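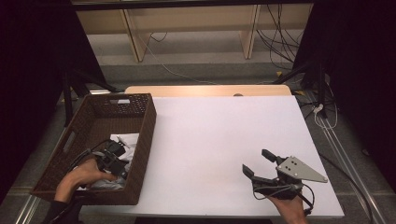
White table, brown wicker basket on the left, one white cloth still in it.

16th August, Friday

Spent most of the morning on the linens, and I have to say it was a nicer job than I was expecting (the radio helped, and so did the coffee). The Skuvholm delivery came in at last, 66 cloths in all, and every one of them needs to be looked over, folded and put on the shelf before Robel Dinsa wants them for the dyeing days.

I've gone back to working out of the brown basket. We tried the tall tub in April and I never liked it, you end up fishing around in the bottom with your shoulder in your ear! The basket is low enough that you can see what you've got, and it sits happily at the left end of the table with all that white surface left over for folding. One thing to watch: the wicker can snag a loose thread, so lift the cloth up and out, please, and don't drag it over the rim.

Folding as before, in half and in half again, then in thirds, with the hem on the inside. I line the first edge up with the wooden strip along the back of the table, and it comes out straight nearly every time. Mind the little bump near the middle of the strip, though. I keep meaning to look at it properly.

Got through 31 before lunch. Of those, 5 have pulled threads or a hem coming undone, and I've put them in a bag marked Gornon, who did say they'd take back anything faulty. The rest are on the second shelf, next to the Esposito towels, and please let's keep the two apart this time, they're so close in weight that I mixed them up myself in the spring.

Still to do: the other 35, and a new label for the shelf. Robel, if you get in before me on Monday, the basket is all yours.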